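Zoltwood Botanicals Opens Archive of Historical Herbal Remedies to the Public
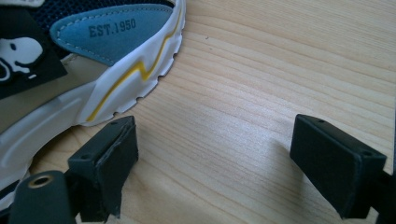 ULANON, May 11, 2021 - Zoltwood Botanicals announced today that its collection of historical herbal writings will be available to readers free of charge beginning in June. The archive holds 2404 handwritten and printed recipes for teas, salves, tinctures and scented waters, many of them kept by country households that had no doctor close by.

The material was gathered by the late owners of the Plulier apothecary and passed to Zoltwood when the shop closed. Scanning and transcription took two years. So far 1200 recipes have been fully transcribed, with old plant names matched to the names used today. The remaining pages will be posted as scans while the work continues.

"A recipe may call for the same plant under four or five names, depending on the village," said Dimas Teoh, director of the archive. "Matching those names was the slowest part of the project, and there are entries we still cannot place. We have marked them as unidentified."

Lavender, sage, thyme and rosemary appear often in the collection, usually steeped in vinegar or oil. Several notebooks also record how plants were dried and stored, and what was used in their place after a poor harvest.

A printed selection of 100 recipes, titled The Nair Notebooks, will be released in the same month. Ridwan Setiawan, who edited the volume, has added notes on the growing season and the household measures of the period.

The archive and the book are published for historical interest only. Some of the recipes contain plants now known to be harmful, and these carry a warning. Nothing in the collection is intended to diagnose, treat or prevent any disease. Readers should speak with a doctor or pharmacist before using any herbal product.

Libraries and schools may request access for group study through the Zoltwood Botanicals archive office in Ulanon.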